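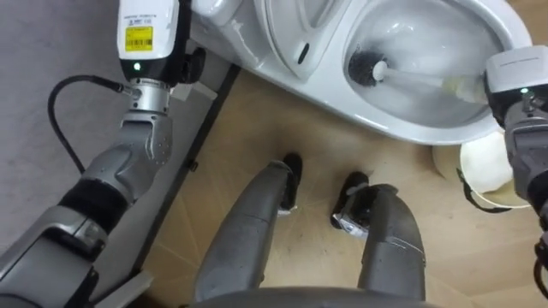
Toilet bowl, brush against the inner wall – item 3

Bathroom check, Yilma guest unit, 2026-10-05
Checked by: Nuria Kumsa

1. Door and lock – OK. The latch sticks a bit if you pull too fast, but it does catch, and you can open it from the outside with a coin.

2. Floor – OK. I went over it in socks first (my usual trick, you find every damp spot that way!) and then in shoes. No slipping, no loose edges.

3. Toilet bowl – OK. White porcelain, and I do love a glossy bowl. Please get the brush right up against the inner wall and go all the way around, not just a quick swish at the bottom. The brush with the long white handle and round black head is fine to keep using.

4. Seat hinges – FIX. The left one wiggles. I tightened it by hand and it wiggled again after 30 minutes, so it needs a real screwdriver and probably a new washer. Tekle Belay has the bag of spares from Lemby.

5. Water shutoff – OK. Turns easily, no drips on the tissue I held under it. Last May it took two of us to move that thing, so I'm pretty happy.

6. Fan – FIX. Runs, but it's loud and it quits before the mirror clears. I'd like it to stay on for 35 minutes after the light goes off – the timer dial is under the cover.

7. Cleaning products – OK, with a note. The Gromen descaler and the bleach were on the same shelf again. Different shelves, please, and never both in the bowl! I moved the bleach up high and put the gloves next to it.

8. Grab bar – OK. I leaned my whole weight on it, twice.

Two fixes, then, and I'll come back for the hinge and the fan once Tekle has been in.

Flarko Property Care | Contact us | Back to top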